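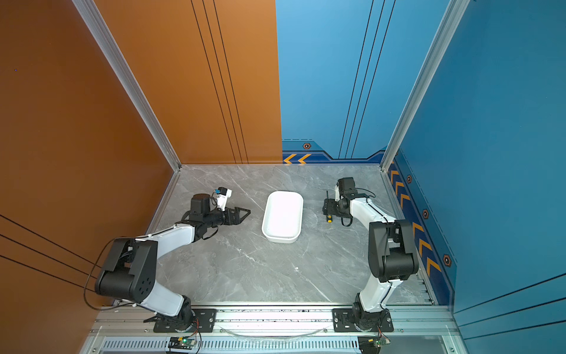 Week 7: Colour next to colour

Simultaneous contrast is my favourite topic in the whole course, and I'll try to keep it to one lecture! The idea is simple. Your eye never judges a colour alone; it judges it against whatever sits beside it. Orange and blue are opposites on the painter's wheel, so each one pushes the other along. Look at the burnt orange panel on the left and the bright blue ones at the back and right, then at the gray surface between them. Cover the blue with your hand and see whether the gray seems to change. Write down what you notice before you compare with your neighbour.

Why gray matters

A neutral has no strong colour of its own, so it borrows. Put gray beside orange and it leans a little blue. Put the same gray beside blue and it warms up. I love this, and I still get fooled by it when I mix paint at home.

For the studio

Cut 12 squares from one sheet of gray paper and glue each to a different coloured ground. Use the Drimer papers in the flat drawers, please, and save the offcuts. Pin the sheet up and stand well back. Which squares look lighter? Which look tinted?

Then write 200 words on the pair that surprised you most. Don't worry about fancy terms, I want to hear what you saw.

Reading: Ingegerd Brekke's handout on neutrals, first half only. We'll do the second half in March, along with shadows on snow.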